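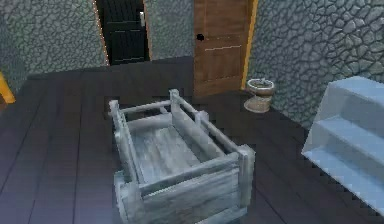
Gellholm room, crate on the plank floor, two doors behind.

Plulla cell: setup and upkeep notes

What this is
Setup notes plus the small data card for the Plulla arm cell, simulated side. The Gellholm room is the scene we load. Real arm lives in the shop, same controller config. If you only need the episodes, skip to Contents.

Status
Working. Wrist joint offset fixed in December, see Repairs. Gripper pads on the real unit still need replacing.

Getting it up
Unpack the release somewhere with a short path, the loader chokes on spaces.
Run setup_cell first, then load_room gellholm. Other way round gives you a room and no arm, and no error either.
Wait for the physics to settle before homing. 12 seconds is plenty. Homing early leaves the shoulder a hair off and every grasp after that is off too.
Home. Check the joint readout against home_pose.txt. Anything over 2 degrees, stop and redo.
Then spawn the crate. Always after homing — if the arm sweeps through it on the way up the crate ends up half under the floor and you have to reload.

Crate notes
Collision mesh is much simpler than the drawn one. Corner posts are boxes. The top rails are one box each, so a fingertip can look like it's touching wood when it isn't quite there. Known, won't fix for this version.
Texture is low res on purpose, it keeps the load time down on the old laptops.
Default spawn is diagonal to the room. Don't straighten it, the scripted approach expects the angle. To move it edit crate_pose in cell.cfg, not in the room file. The room file gets overwritten on update (lost an afternoon to this).

Cameras
Two of them, overhead and roaming. Roaming one is not tied to the arm and you can park it anywhere, so check where the last person left it before you record. Reset key puts it back.

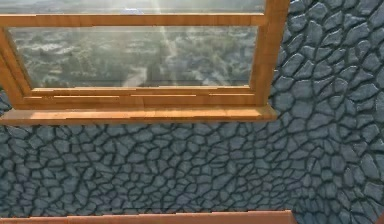
Light comes from a fixed sun direction. The sun ray effect can wash out parts of the picture, so turn rays off in render.cfg if you are tuning anything vision based. Leave them on for the published episodes, otherwise yours won't match ours.
Stone walls are texture only, flat collision underneath. Some trim pieces show jagged edges at low render quality. Cosmetic. Please stop filing it.

Looking after it
Every session: home, joint readout, gripper open and close a few times, save the log.
After any config change: run the 9 pose check. Takes a couple minutes. All poses should pass, if one fails its nearly always the elbow limit.
Clear the cache when switching between Gellholm and the Brumis room. They share texture names and you get the wrong walls.
Real arm: wipe the rail, look at the cable loop behind joint 3, check the base bolts. Spare fuses in the drawer marked Maillard.

Repairs
Wrist offset. Encoder zero was written with the wrong sign after the swap. Fixed in firmware config and in the sim so both agree. Logs from before the fix need the correction script, fix_wrist.
Gripper drift. Slow creep when holding for long. Sim side was a damping value, now raised. Real side is worn pads, on order.
Elbow chatter. Came from a loose conector at the controller end. Reseated, tie wrap added, no chatter since.

Contents
Some 18 episodes in this release, one folder each. Joint log, overhead video, roaming video, a notes file. A few notes files are empty, sorry.
Failed approaches are kept in. Marked fail in the notes where somebody remembered.
No people, no audio.

Not for
Measuring contact forces. The crate mesh is too rough for that. Also not for timing comparisons, clock rate varied between machines.

Contact
Blandine Vasseur for the arm and firmware. Room and texture problems go in the tracker, attach your cell.cfg.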